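Part 3: Getting your petition ready to hand in

Right, you've got your idea, you've read Part 2 and you know which council you're dealing with. I'm going to take you through it the way I did it for the Hosoda Road crossing, where I collected 804 signatures and had 46 of them thrown out (my own fault, see step 4). I'm writing for people who live in the Grurnbridge district, so if you're somewhere else, check your own council's rules before you copy mine!

1. Write the request first. One or two sentences, saying what you want the council to do. Mine began as a whole page of moaning about lorries and I had to cut it right down. "We ask the council to put a pedestrian crossing on Hosoda Road" was plenty.

2. Name a lead petitioner. Every letter from the council goes to this one person, so pick somebody who opens their post. If that's you, put your full name, address and an email you look at.

Note: the lead petitioner has to live, work or study in the district. The other signers do too, and students under 18 are allowed to sign.

3. Print your sheets. The request has to be at the top of every single one. I used the blank form from the Zenbridge library desk, but you can make your own as long as it has columns for name, address, signature and date.

4. Check each line as people sign. This is where I came unstuck. My lost 46 were nearly all missing a postcode, and I only found out when the letter came back. Now I stand there and look at the line before I say thank you (it feels a bit rude, but people don't mind).

Caution: don't fill in a gap for someone afterwards, even if you know perfectly well where they live. The clerk can reject the whole sheet. 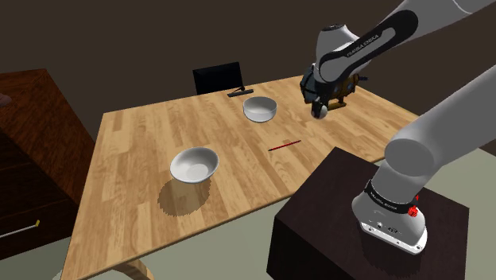 5. Decide which number you're aiming for. In our district 700 valid signatures gets you a written answer and a slot at the scrutiny meeting, and 1,000 gets you a debate in full council. I had 758 left after the rejections, so scrutiny it was. I'd collect a good few spare, whichever one you want.

6. Keep paper and online apart. You can run both, but the clerk wants two separate totals, and anyone who signs both only counts once. The online one goes on the council's Gikska page and closes by itself on the date you set, so set it for the same day you stop collecting on paper.

7. Number the sheets and copy the lot. Then hand the originals in at the front desk and ask for a receipt. I forgot the receipt the first time and had to go back on the bus for it.

Note: the council doesn't meet in August. If you hand in at the end of July you'll be sitting waiting until September, so I'd use the summer for collecting instead.

8. Ring your ward councillor. You don't need their backing to submit anything, but it helps to have someone in the chamber who's heard of you. Takeshi Mizuno read through my request before it went in and pointed out that I'd named the wrong end of the road!

Caution: petitions about planning applications and licensing go through a different route, with their own deadlines. If yours is one of those, stop here and skip to Part 5.

Once it's in, you should get an acknowledgement within ten working days. Keep it with your receipt, as you'll need the reference number on it to book your speaking slot in Part 4.

Last updated January 22, 2023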